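Simulation corner: the demo count is climbing

What a month for the Cosivell group! When we wrapped up in September we had 1,137 usable demonstrations in the simulated set, and as of this issue we're sitting at 1,425. A huge thank you to everyone who gave up a lunch hour to drive the virtual arm.

Most of the new material is close-range work, recorded from the wrist view with the gripper open and nothing in it yet. Amarachi Jibrin has been pushing for more of these since winter (she was right, we should have listened sooner). Our older demos nearly all began from the same comfortable starting pose, so the policy had hardly any practice at being somewhere awkward, nose up against a big plain surface with very little to go on.

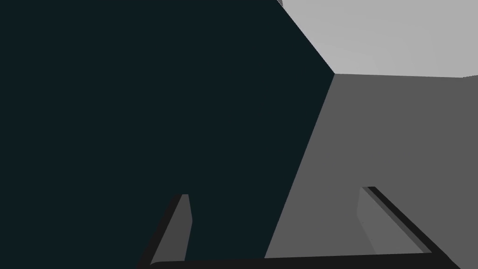

Deepak Mishra has also rewritten the replay tool, and it's a beauty. You can now scrub through an episode, trim the dithering at the start and flag it for a second look without leaving the window. He and Efe Osagie went back through the first 1,100 episodes with it and pulled out 23 where the operator had clearly lost track of which way was up. Those haven't been binned. Efe wants to relabel them as recovery examples, and we're keen to see what training makes of them.

A small favour if you're recording: please finish the episode even when you've made a mess of it. A slow, clumsy correction is still useful to us, and a run that stops halfway is a pain to sort out later. Please also pick the right task name from the menu, as "test" and "test2" are getting rather full.

Next up is colour and lighting variation. Everything is still rendered very flat, and Abelardo Ríos has a list of changes he'd like to try before the next training run. If you'd like a turn at the controls, have a word with Eduardo Dumlao, who looks after the booking sheet. Beginners are very welcome, and the practice task takes ten minutes!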